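Laissez-nous les guichets

La mairie annexe de mon quartier a fermé son guichet en septembre. À la place, il y a une borne, un écran dans l'entrée et une adresse internet imprimée sur une feuille plastifiée. Pour renouveler une carte de stationnement, il faut maintenant créer un compte, confirmer ce compte par un message, numériser un justificatif de moins de trois mois et attendre. J'ai attendu 13 jours. Au guichet, l'opération prenait le temps de montrer une facture d'électricité.

Je ne suis pas hostile aux démarches en ligne. Je paie mes impôts sur internet depuis longtemps et je n'ai aucune envie de revenir aux formulaires en trois exemplaires. Ce que je conteste, c'est la disparition de l'autre possibilité. On a présenté le numérique comme un accès de plus, et dans beaucoup d'endroits il est devenu le seul.

Le discours est toujours le même

Quand un service ferme son accueil, on nous parle de fréquentation. Le chiffre donné pour notre annexe était de 126 visites par mois, jugé trop faible pour maintenir un poste. Je veux bien le croire. Mais les horaires avaient été réduits deux fois les années précédentes, d'abord le samedi, puis tous les après-midi. Une porte ouverte seulement le matin en semaine reçoit peu de gens qui travaillent. On mesure ensuite cette faible affluence et on s'en sert pour fermer.

Il faudrait aussi regarder qui venait encore. Des personnes âgées, bien sûr, mais aussi des gens dont le dossier ne rentre pas dans les cases : un nom mal orthographié sur un acte, une adresse chez un parent, un divorce en cours. Le site traite très bien les situations simples. Pour les autres, il renvoie vers une foire aux questions, puis vers un numéro de téléphone, qui renvoie vers le site.

Le privé a fait la même chose, et avant

Les banques ont commencé, les fournisseurs d'énergie ont suivi. Ma mutuelle, Bolico, a supprimé son agence du centre et propose un conseiller virtuel. J'ai essayé de lui expliquer qu'un remboursement avait été versé deux fois. Il m'a proposé 7 rubriques, dont aucune ne prévoyait qu'un client veuille rendre de l'argent. J'ai fini par envoyer une lettre recommandée, et la réponse est arrivée six semaines plus tard, signée d'un service.

On me dira que les clients sont libres de partir. C'est vrai pour une mutuelle, à condition de trouver un concurrent qui réponde au téléphone. Ce n'est pas vrai pour un état civil ou une caisse de retraite. Une administration n'a pas de concurrent, et cela devrait lui imposer davantage d'obligations.

Le travail n'a pas disparu

On oublie souvent que les tâches du guichet sont toujours faites, mais par d'autres. L'usager saisit lui-même ses données. La médiathèque aide à imprimer les attestations. Les enfants adultes gèrent les comptes de leurs parents, avec les mots de passe dans un carnet. La pharmacienne de ma rue a déjà dépanné des clients qui n'arrivaient pas à ouvrir leur espace santé. Rien de tout cela n'apparaît dans les économies annoncées. La commune indique avoir économisé 1076 euros par mois sur l'annexe ; je n'ai vu nulle part le calcul de ce que les autres dépensent en temps.

Le progrès technique n'oblige pas à ce choix. Les outils changent, les métiers aussi, et je n'y vois pas de drame. Mais un outil se juge à l'usage, avec les gens qui s'en servent réellement, y compris ceux qui s'en servent mal. 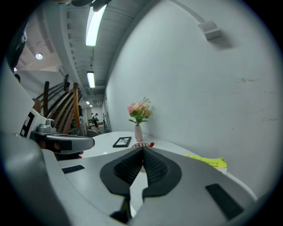
Ce que je demande

Je demande peu de chose. Que toute démarche obligatoire puisse être faite en face de quelqu'un, dans un lieu accessible sans voiture, au moins un jour par semaine et jusqu'au soir. Que le courrier papier soit accepté sans délai supplémentaire. Que chaque message envoyé par une administration porte un numéro direct.

Cela coûte de l'argent, et il faut le dire. Deux communes voisines pourraient partager un agent, et les locaux existent : ceux de l'annexe sont toujours chauffés pour la borne. Le prochain conseil municipal doit examiner le bail du bâtiment. J'y serai, avec ma facture d'électricité, et j'invite ceux qui ont connu les mêmes difficultés à venir les raconter.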